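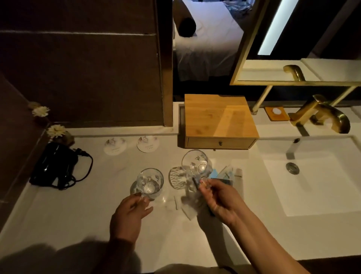
Can a Machine Reset the Vanity? Project Report, Jiltstead Hospitality Technology Course

Our question was whether any robot we could get near can tidy a hotel bathroom counter. The short answer takes 3 words: not this April.

We wrote the chore down as 49 separate hand movements, from squaring up the toiletry packets to laying the hair dryer's cord where it won't catch anyone's elbow. A hotel worker does them while thinking about lunch. Our arm, a Wimik with a two-finger grip, managed 10 it could repeat, most of them involving the soap dish.

Glasses were the low point. A clear tumbler on a pale counter is very nearly invisible to a depth camera, and the arm closed on air with great confidence. Small scraps of clear plastic were worse – the software filed them under "reflection" and moved on, as many of us do at home.

Paper coasters gave trouble of another kind. A person slides one to the edge of the counter and lifts it. The Wimik pressed straight down and polished the counter with it.

We logged 301 attempts in the practice room at Zevwood. Switching to the softer Bortolotti fingertips helped with the packets and did nothing for the glasses. Next term's group inherits the arm, the fingertips and a box of replacement tumblers.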